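Sokcombe Hall: stand and table check, with comments
July opening, morning round, finished 9.40

Covers the curtained stands in the main hall, the covered tables inside them and the drinks bits left out for stallholders. Marks are OK, FIX (before doors) or WATCH (fine today, look again at the next round). Really pleased with how the hall is looking this year — the new table covers have lifted the whole place!

1. Walkways and doors
Main aisle clear from end to end: OK
Side door to the yard opens fully: OK
Fire exit by the Bennani stand: FIX. Two flattened boxes were leaning on the push bar. Moved while I was there, and the stallholders were lovely about it. Please keep that corner empty all day, even of coats.

2. Curtains and uprights
Feet of uprights inside the stand line: OK
Joints between uprights pushed fully home: OK, apart from stand 38, where the top joint had a gap I could get a fingernail into. Tapped down and it's solid now.
Curtains hanging freely, nothing pinned to them: WATCH. Somebody always wants to hang a poster on the pleats. String from the top bar is fine, pins and tape are out.
Flame label on each curtain run: OK. All found this time, first time ever, well done to whoever sewed the loose ones back on.
Lean test (flat hand at shoulder height, gentle push): OK. A little give is normal in this type of frame. If the whole run moves with it, get it looked at.

3. Tables
Legs locked: OK
Front rail free of burrs and sharp ends: OK. Ran a cloth along every one and it didn't snag.
Load: WATCH. Grurach have stacked their catalogues in the middle of a single table. Asked them to spread the piles over both of theirs and keep the rest underneath, well back from the feet.
Height matches neighbouring table: FIX at one join, where there was a lip big enough to tip a mug. Swapped the end table and it now sits level.

4. Table covers
Pulled flat, no ridges under stock: OK
No loose cloth trailing on the floor: OK
Clean and dry to the touch: OK. I do love this fuzzy blue cloth. It grips leaflets nicely and doesn't slide about like the old shiny ones, but it drinks up a spill in no time, so report wet patches early.
Spare covers in the store: 2. Enough for today, though a couple more would be welcome before the autumn fair.

5. Power
Leads taped or under matting: OK
Hurnex extension reel: FIX. It was still wound up with a kettle and a lamp on it. Unwound fully, kettle moved to the kitchen.
Sockets not covered by cloth or curtain: OK

6. Drinks on tables
Paper cups stacked mouth up, away from leads: OK
Bottles capped: OK
Bottles standing upright: WATCH. A capped bottle on its side is a small thing, but it can roll, and I'd like them all stood up before stock goes out. The bottle sits towards the back by the curtain, the cups just in front of it, a sensible place for them, well clear of elbows.
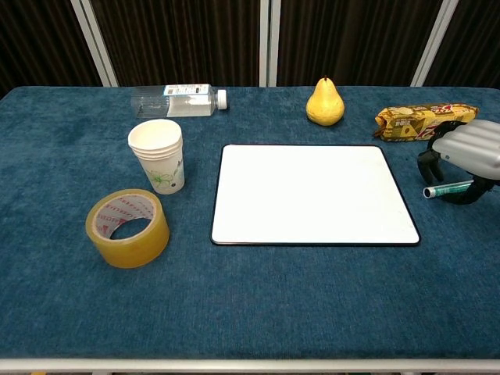 7. Before doors open
Repeat items 1 and 5 once the last stallholder has unloaded.
Walk the hall once more from the visitors' side, slowly, looking down.
Leave this sheet on the hook by the kitchen hatch, with any new comments added underneath.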